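솔릭(Solik) 공유주방 정비 사업 중간보고

2020년 6월 17일 | 작성: 수트리스노 크리슈난

쿠키 안내: 본 사이트는 이용 편의를 위해 쿠키를 사용합니다. [동의] [설정]

수신: 마스든 재단 지원사업팀 이네커 판 로이 담당

본 보고는 란햄관 공유주방의 집기 정비와 수납 개선에 관한 것이다. 2월에 승인된 계획에 따라 집기 구입, 작업대 배치, 수납장 정리의 순서로 진행하고 있다. 현재 앞의 두 항목은 마쳤고 수납장 정리가 남아 있다.

집기 구입비로 2,764유로를 집행하였다. 이 중 545유로는 식기와 건조대, 나머지는 수납장과 소형 가전에 사용하였다. 식기는 이용자가 자기 것을 쉽게 찾도록 색을 달리하여 골랐다. 건조대는 목재 제품으로 통일하였다. 금속 제품보다 단가가 높았으나 예산 범위를 넘지 않았다. 식재료를 잠시 올려 둘 쟁반과 천을 두른 상자도 함께 들였다.

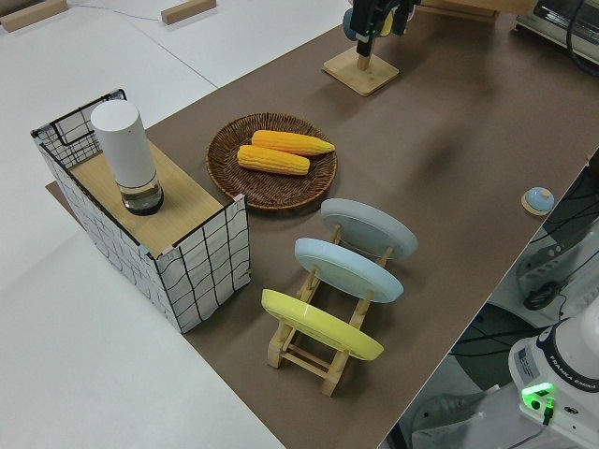 작업대 위의 목제 식기 건조대와 접시, 옥수수를 담은 원형 쟁반

작업대 배치는 두 차례 변경하였다. 처음에는 건조대를 벽 쪽에 두었으나 접시를 꺼낼 때 다른 물건에 걸린다는 의견이 있어 앞쪽으로 옮겼다. 이후 같은 의견은 접수되지 않았다. 이용 등록자는 32명이며, 배치 변경 내용은 전원에게 서면으로 알렸다.
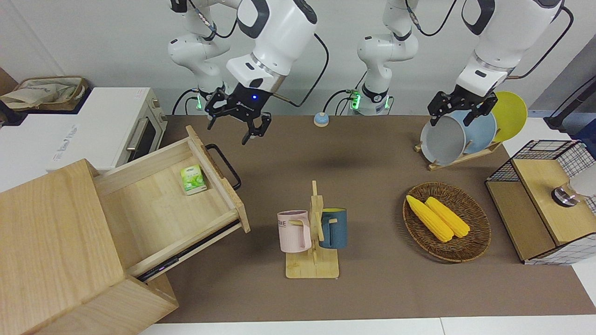 수납장 정리는 품목별 자리를 정하는 단계에 있다. 조리 도구, 마른 식품, 차 종류를 각각 다른 칸에 넣는 것을 원칙으로 하였고, 칸 이름표는 스켄데오에 제작을 의뢰하였다. 서랍은 끝까지 당겨 안쪽 물건을 바로 집을 수 있는 것으로 정하였다. 사진의 서랍은 길게 빼 둔 상태로, 안쪽 모서리 가까이에 잎 무늬가 있는 초록색과 흰색의 작은 상자가 하나 있을 뿐 바닥이 대부분 비어 있다. 남은 공간에 무엇을 넣을지는 이용자 의견을 받아 정한다. 토스터 오븐은 수납장 뒤쪽 자리를 그대로 쓴다.

이름표 제작비는 200유로로 견적을 받았으며 아직 지급하지 않았다. 당초 예산에 없던 항목이므로 소모품비에서 전용하는 것을 승인해 주시기 바란다. 승인 후 이름표를 발주하고, 부착이 끝나면 영수증 사본과 품목 목록을 최종보고에 첨부하겠다.

최종 수정: 작성일과 같음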